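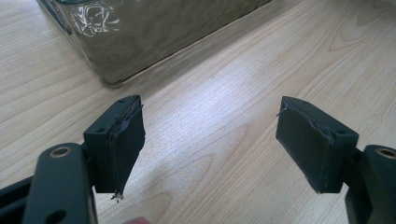 *The Pandiven hand gripper with its fingers open. The pads are well worn.*

I'd been in the Vatness workshop in Predmont for a couple of minutes before I was handed the gripper and told to squeeze. It's heavier than I'd guessed, and the fingers come together with a very satisfying little clack (I did it far more often than I needed to). The researcher who runs the Pandiven study let me get it out of my system before we sat down to talk.

The idea behind Pandiven is easy enough to follow. A person does a job by hand, only with a gripper in place of their fingers, and the recording is used to teach a robot arm the same job. What this group wants to know is how well that works when the thing you're reaching for is see-through. Clear tubs, clear boxes, anything where the table shows through the sides.

"People think glass and clear plastic are a niche problem," she told me. "Then they go home and open the fridge. Half of what you pick up in a kitchen is clear. So we thought, right, let's do only that for a while and see where it goes wrong."

It went wrong quite a lot at first. The group made 175 recordings in the first round, all of them approaches to a clear container on a table, and trained their model (they call it Jeon) on the lot. On the robot, Jeon got hold of the rim in 63 per cent of its tries. I said that sounded decent. She pulled a face.

"It's decent until you watch the misses. It would stop short, very confidently, and close on air. Always near a corner. We spent ages looking at the learning side of it, and I wish we'd gone back to the recordings sooner, because the answer was sitting in them."

What they found was in how people move. Someone who isn't sure where a clear wall begins will slow down near it, often closing the fingers a touch early, and then creep in. We all do it. Jeon had learned the hesitation along with the reach, and it couldn't tell one from the other.
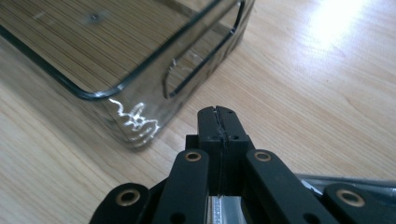

"Corners are horrible," she said. "You've got a curve, you've got light bouncing off the curve, and you've got wood grain coming straight through the middle of it. I can't always say where the edge is myself, and I've got two good eyes and a hand I can feel with. The model gets the pictures and the finger width and that's your lot."

So they changed how the recordings are made, and this is the part I'd really come to hear about. In the second round each person touches the rim first, gently, with the fingers closed. Then they back off, open up and go in for the grasp. The touch stays in the recording. It adds a few seconds a go, and I'm told the people doing it grumbled for a day and then forgot they'd ever worked another way.

Did it help? She was careful here - more careful than I wanted her to be, if I'm truthful. The stopping short has nearly gone, she says, and the robot now does its own small touch before it grasps, which she finds "a bit eerie, like seeing your own handwriting". But the second round used only two kinds of container on one sort of table, and she won't give me a figure until they've tried it on others. That's planned for October.

I asked about the pads too, having seen the state of the edges. Do they matter?

"More than I'd like! A fresh pad and a ragged one don't grip the same, and a loose thread changes what you see between the fingers. We've started writing down when they get swapped. We weren't doing that in the first round, and if somebody asks me how much of our result is pad, I haven't got a proper answer yet."

The first-round recordings will be shared with other groups once the notes are tidied up, which she reckons will take six weeks. The misses are going in as well.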